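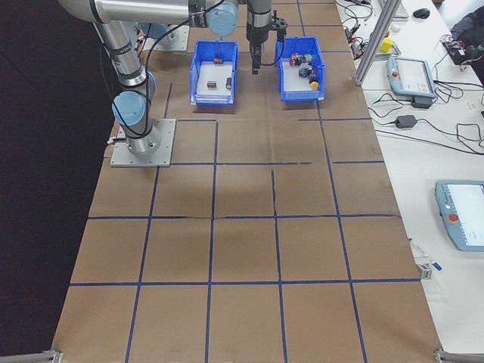
Masking tape residue on kraft paper - best removal method?
Last updated: 13 Dec 2025
Posted by Danang Krishnan

I cover my cutting bench with kraft paper from a roll and mark a grid on it with tape. When I lift a line to move it, the tape takes the top layer of fibre with it. Paper is uncoated. Tape has been down since November. Is there a way to lift it cleanly, or do I replace the sheet each time?

fenwright
Replace the sheet. Uncoated kraft has very little surface strength and any rubber adhesive will bond harder the longer it sits. Five weeks is too long.

Trela_22
Disagree. Warm the tape with a hairdryer on low, wait 5 seconds, then pull back flat on itself at a slow, even rate. I get most lines up without tearing. Pulling straight up is what splits the paper.

fenwright
Heat softens the adhesive and pushes it into the fibres. You get a clean lift and a sticky stripe, and then offcuts stick to it.

Trela_22
Only if you overheat it. Dust the stripe with talc.

mossop
What weight is the paper? Mine is from Remville and tears at anything under a 22 mm overlap, but that is a separate problem.

Danang Krishnan
Thin stuff, no weight printed on the roll. Tape is Pristia general purpose.

mossop
Then the tape is too strong for it. Use a low-tack one, and press it down with a finger, no roller. I would also ask whether you need tape at all. A chalk line takes a minute.

Danang Krishnan
Chalk transfers to the cloth. I tried it.

Fu
Soft pencil and a long rule. Heavier paper too - a 200 m roll lasts me over a year.

fenwright
Pencil transfers as well, on pale cloth.

Danang Krishnan
Will try low-tack on a fresh sheet and keep the hairdryer for the old one.

Contact the moderators | Copyright the forum and its posters | Back to top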